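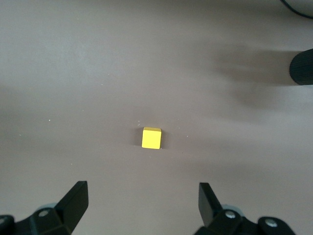

木のおもちゃのお手入れ 洗い方、拭き方、しまい方

更新 02/07/2019

積み木や木の汽車、型はめパズルといったおもちゃは、毎日さわるものなのに、いつ、どうやってきれいにしたらいいのか、案外だれにも教わらないまま過ごしてしまいますよね。わが家もそうでした。上の子が生まれたときにいただいた積み木を、よかれと思って洗面器のお湯にどぼんと漬けてしまい、翌朝になって角の塗装がぷっくり浮いているのを見つけたときの、あの何とも言えない気持ちは今でも忘れられません。

それからあれこれ試して、今はこのページに書いたやり方に落ち着いています。難しいことはひとつもありませんし、特別な道具もほとんどいりません。お子さんがお昼寝をしているあいだに、お茶でも飲みながらのんびり進めていただけたらと思います。

用意するもの

・やわらかい綿の布を3枚(着古した肌着を切ったもので十分です。むしろそのほうがいいくらい!)
・洗面器かボウル
・ぬるま湯
・食器用の中性洗剤
・古い歯ブラシ(毛先がひどく開いていないもの)
・大きめのバスタオル
・目の細かい紙やすり
・蜜蝋クリーム、またはくるみ油(白木のおもちゃがある場合だけ)

布を3枚と書いたのは、洗剤用、すすぎ用、から拭き用で分けたいからです。同じ布を何度もゆすいで使い回してもいいのですが、途中でどれがどれだかわからなくなってしまうので、私は色の違う布にしています。

蜜蝋クリームはWastariの小さい缶を長く使っています。においがほとんどなくて、指でとったときに少し固めなのが気に入っています。前はZeinのオイルを使っていて、こちらはさらさらして広げやすいかわりに、うっかりすると塗りすぎてしまうんですね。どちらが正解ということもないので、お手元にあるものでどうぞ。ただ、お口に入れる月齢のお子さんがいらっしゃるおうちでは、成分の表示をひととおり読んでからにしてください。くるみ油はナッツのアレルギーが心配なご家庭には向きません。

手順1 仕上げの種類で分ける

いきなり洗いはじめたくなる気持ちをぐっとこらえて、まずは全部を床に広げてしまいましょう。そして、次のように分けていきます。

塗装してあるもの。赤や青や黄色など、表面に色の膜がのっているものです。爪の先でそっとなでると、つるっとすべります。

白木のもの。木の色がそのまま見えていて、さわるとさらさらしています。オイルで仕上げてあるものもここに入れてかまいません。

ほかの素材がついているもの。ひも、布、金具、磁石、鈴など、木以外のものがくっついているおもちゃです。ここがいちばん気をつかいます。

迷うものもあるはずです。うちにあるPlarnidanoの汽車なんて、車体は塗装、屋根は白木、連結のところは磁石という欲張りな作りで、毎回どの山に入れるか悩みます(結局いつも、ほかの素材の山に入れています)。迷ったときは、いちばん弱い部分に合わせてあげてください。

分けながら、ひびや欠け、ささくれがないかも見ておきましょう。見つけたら別にしておいて、あとでまとめて直します。部品がぐらぐらしているもの、小さなかけらが外れそうなものは、この時点で遊びの輪から外しておいてくださいね。

手順2 ほこりを落とす

ぬらす前に、乾いた歯ブラシでさっさっとほこりを払います。溝や穴のあるおもちゃは、ここを飛ばすとほこりが水を吸って泥のようになり、かえって取れにくくなります。型はめパズルの枠の隅っこなどは、綿棒よりも歯ブラシの角のほうがずっと早いです。

パンくずやビスケットの粉がびっくりするほど出てきます。新聞紙を敷いておくと、片づけがらくです。

手順3 塗装してあるものを拭く

洗面器にぬるま湯を入れて、中性洗剤をほんの少したらします。泡がもこもこ立つようでは入れすぎです。手を入れて、ぬるっとしないくらいがちょうどいい濃さだと思ってください。

洗剤用の布をひたして、固く、かたーくしぼります。広げたときに水がにじんでこないところまでしぼれたら、おもちゃを手に取って、面から面へくるくる回しながら拭いていきます。力はいりません。ごしごしやると、古い塗装は布のほうに色が移ってしまうことがあります。もし布に色がついてきたら、その子はそこでおしまいにして、から拭きだけにしておきましょう。

つぎに、きれいなぬるま湯ですすぎ用の布をしぼり、洗剤分を拭き取ります。私はこの工程を昔はいい加減にしていたのですが、残った洗剤がほこりを呼んでべたつくようなので、今はちゃんとやっています。

最後に、から拭き用の布で水気をとって、バスタオルの上へ。ここまでを、ひとつずつ済ませてください。まとめてぬらして、まとめて拭いて、という流れ作業にすると、待っているあいだに水がしみてしまいます。

クレヨンの汚れには、布に中性洗剤の原液をちょんとつけて、なでるように動かします。それでも落ちない線は、もう思い出ということにしています。シールの跡は、ドライヤーのぬるい風をあてて、やわらかくなったところを指の腹で転がすとぽろぽろ取れてきます。熱い風を近くからあてると塗装が縮むので、手をかざして気持ちいいくらいの距離でお願いします。

手順4 白木のものを拭く

白木は水を吸います。ですから、塗装のものよりもさらに固くしぼった布で、木目に沿って一方向に拭いてください。洗剤は、べたべたした汚れがあるところだけで十分です。

ぬれると表面がけば立つことがありますが、あわてなくて大丈夫です。よく乾いてから、目の細かい紙やすりを小さく折って、木目の向きにすっ、すっとなでてあげると、またもとのさらさらに戻ります。角は特に軽めに。力を入れると形が変わって、積んだときにぐらつくようになってしまうんです。

手垢で黒ずんだところも、同じ紙やすりで薄くなります。ただ、あの飴色のような黒ずみを味だと思うかたもいらっしゃるでしょうし、私もAdthorpeの白木の汽車だけはわざと残しています。

手順5 ほかの素材がついているものを拭く

ひもや布の部分は、なるべくぬらさないように指で持ち上げておいて、木のところだけを拭きます。布がどうしても汚れているときは、歯ブラシに薄い洗剤液をつけてとんとん叩き、そのあと水をふくませた布でまたとんとん叩いて、洗剤を抜いてください。

鈴や金具は、から拭きだけ。磁石のまわりには細かい砂鉄のようなごみがつくことがあり、これはセロハンテープでぺたぺたするとよく取れます。磁石がゆるんでいたら、接着し直すかどうか悩むよりも先に、お子さんの手の届かないところへ移してください。小さな磁石を飲み込むと、本当に危ないです。

乾かす

バスタオルの上に間をあけて並べて、風の通る日陰に置きます。早く乾かしたくて日なたに出したくなりますが、片面だけが先に乾くと反ってしまいますし、塗装の色もあせてきます。途中で一度、上と下をひっくり返してあげましょう。

梅雨どきなら、サーキュレーターの風を遠くからゆるくあてておくと安心です。さわって冷たく感じるうちは、中にまだ水気が残っていると思って、もうしばらく待ってください。ここで待ちきれずに箱へ戻してしまうと、つぎに開けたときに、もわっとしたにおいがします(やりました……)。

白木にオイルを塗る

白木のものがかさかさして白っぽく見えてきたら、蜜蝋クリームの出番です。布の端に米粒ほどとって、まず手のひらの中で布をもみ、全体になじませてから塗ります。おもちゃに直接のせると、そこだけ濃いしみになってしまうんですね。

塗ったらひと晩おいて、翌日に乾いた布で余りをしっかり拭き取ります。指でさわって、しっとりするけれど跡がつかない、そのくらいがいい具合です。くるみ油を使った布は、丸めて置いておくと熱をもつことがあります。使い終わったら水にひたしてから捨ててください。これだけは必ず守っていただきたいです。

塗装のものには塗らなくてかまいません。膜の上にのった油がなかなか乾かず、べたべたするだけでした。

ささくれと小さな欠けを直す

最初に別にしておいたものを直していきましょう。ささくれは、めくれている向きに逆らわないように紙やすりをあてて、指の腹でさわりながら少しずつ。最後は古いストッキングでなでてみると、引っかかるところがすぐにわかります。

塗装が欠けたところは、縁をやすりでなだらかにしておくだけでも、そこから先がめくれにくくなります。色を塗り足したいときは、おもちゃに使えると表示のある水性塗料を選んで、薄く塗っては乾かし、を繰り返してください。同じ色をぴったり合わせるのは、なかなか骨が折れます。私は早々にあきらめて、ちょっと違う色のまま使っています。

古いもらいもので、いつごろの、どこの国のものかもわからない塗装のおもちゃは、やすりをかけないでください。昔の塗料には鉛が入っていることがあり、粉になると吸い込んでしまいます。飾って楽しむほうに回すのがいいと思います。

しまい方

ふたがぴっちり閉まるプラスチックの箱は便利なのですが、木のおもちゃには少し息苦しいようです。かごや布の袋、すきまのある木箱などが向いています。どうしてもふたつきの箱にしまうときは、乾燥剤をひとつ入れて、お天気のいい日にふたを開けてあげてください。

暖房の吹き出し口の前と、窓ぎわの床は避けましょう。乾きすぎてひびが入ります。うちではリビングの棚のいちばん下に置いていますが、それでも3月になるころには白木の表面が少しかさついてくるので、毎年そのあたりでオイルを塗る習慣になりました。

よくあるご質問

除菌シートで拭いてもいいですか。
塗装によっては、アルコールで白くくもったり、べたついたりします。底などの目立たないところで試してから、と言いたいところですが、私は使っていません。風邪がはやっている時期は、薄い洗剤液で拭く回数を増やして、よく乾かすようにしています。

食洗機はだめでしょうか。
だめです。熱と水と乾燥がいっぺんにきて、割れたり、接着がはがれたりします。お友だちのおうちで、見事にばらばらになった動物パズルを見せてもらったことがあります。

カビが生えてしまいました。
表面にぽつぽつとある程度なら、外でマスクをして、乾いた布でぬぐい、そのあと紙やすりで削って、よく乾かします。中まで黒く入っているものは、残念ですがお別れしたほうがいいでしょう。

どのくらいの頻度ですればいいですか。
お口に入れる時期は、遊んだあとに固くしぼった布でさっと拭いて、全部を広げてのお手入れは季節の変わり目にしています。もう大きいお子さんなら、気がついたときで十分だと思います。上の子は最近、自分の汽車だけは自分で拭くと言って、布をしぼるところからやりたがるようになりました。床はびしょびしょになりますけれど、小さい手にも持てる大きさに布を切ってあげると、なかなか上手に拭いてくれますよ。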